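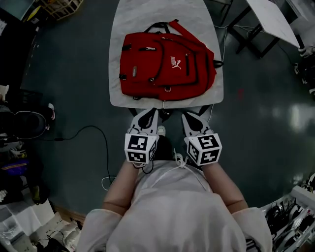 Words: Ashby

The red PUMA backpack is a plain single-front-pocket design. I bought it for the train between Erkport and Marnivau and have used it daily since June. It replaced a Jusar pack whose base seam failed.

Empty weight on my kitchen scales is 825 g less the rain cover, a little high for the size. The front pocket closes with a zip and takes a charger, keys and a thin notebook. The straps are black, the carry handle is red. Laid flat, the nylon shows slight wrinkling, mostly cosmetic. 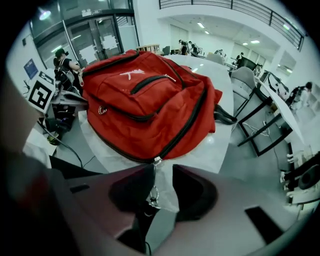
Erkport Cycling Club, Kit Reviews

The zip tracks are black and the front one follows a curve. Curved zips tend to bind at the tightest point; mine did twice in the first month and has run freely after a rub of candle wax. The pull is silver and large enough for thin gloves.

Back padding is adequate up to 9 kg. Beyond that the straps bite. There is no chest strap.

Suitable for commuting and day rides. For touring, look at something with a frame.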